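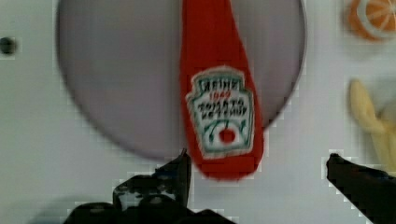 Meals Tax in Vanonby: Your Questions

The town's new local meals tax has filled our inbox since May, and we love that so many people want to understand it! We've pulled the most common questions together. Last updated 8/27/23.

What is the meals tax?

It's a 2 percent local tax on prepared food and drinks sold inside town limits. It goes on top of the regular sales tax, so you'll see it on a separate line of your receipt.

Does it apply to groceries?

No. A bag of flour, a carton of eggs, a head of lettuce or a bottle of salad dressing from the store shelf isn't a prepared meal. The tax covers food that is ready to eat when you buy it, such as a restaurant dinner, a deli sandwich made to order, or a hot slice from the counter at the gas station.

What about a rotisserie chicken?

This is our favorite question and we get it a lot. If it's sold hot, it's taxed. If the same store sells it cold from the refrigerated case, packaged to take home, it isn't.

Is takeout treated differently from eating in?

Same rate either way. Food trucks charge it too, whenever they're parked in Vanonby. A truck that's registered here but working a fair in Ritchie follows Ritchie's rules for that day.

Do I pay the meals tax on my tip?

If you decide the amount yourself, no. A service charge the restaurant adds automatically is part of the price of the meal and gets taxed along with it.

I run a small restaurant. How do I sign up?

Fill out the one-page registration form at the Town Finance Office, second floor, or online through Drornard, the filing system the town already uses for property tax bills. Online is really quick - most of the boxes fill themselves in if you already have a business license number. There's no fee to register.

How often do I file?

It depends on how much meals tax you collect. Sellers who collect more than $200 in a typical month file monthly, by the 20th of the following month. Everyone else can file once a quarter. You can switch to monthly if you like the routine, and plenty of owners do.

Do I have to file if I had no sales?

Yes, please file a zero return. It takes a minute, and it keeps the system from sending you a late notice.

Our club sells chili at one event a year. Do we collect the tax?

Nonprofit groups with less than $2,000 in prepared food sales in a calendar year are exempt. You still need to send in the short exemption form before the event. Once you pass that amount, register and start collecting on the next sale.

We cater out of town. Which rate do we use?

Go by where the food is served. A wedding lunch cooked in Vanonby and delivered to Ritchie isn't subject to our tax. Keep the delivery address on the invoice so you have it handy at filing time.

Where does the money go?

Into sidewalks and street lighting, starting with the stretch from the library to Werkport, the old warehouse block by the river. The first filing period brought in 767 returns, and we're thrilled with how smoothly they came through. Work on the first block of sidewalk is out for bids now!

I was charged the wrong amount. What should I do?

Start with the restaurant and bring your receipt. Most mistakes are a register that was set up wrong, and the owner can refund you on the spot. If that doesn't settle it, send us a copy of the receipt with your name and mailing address and we'll follow up with the business.

Can I still ask a question that isn't listed?

Absolutely. Stop by the Finance Office counter or use the message button in Drornard - we read every one, and new answers get added to this page.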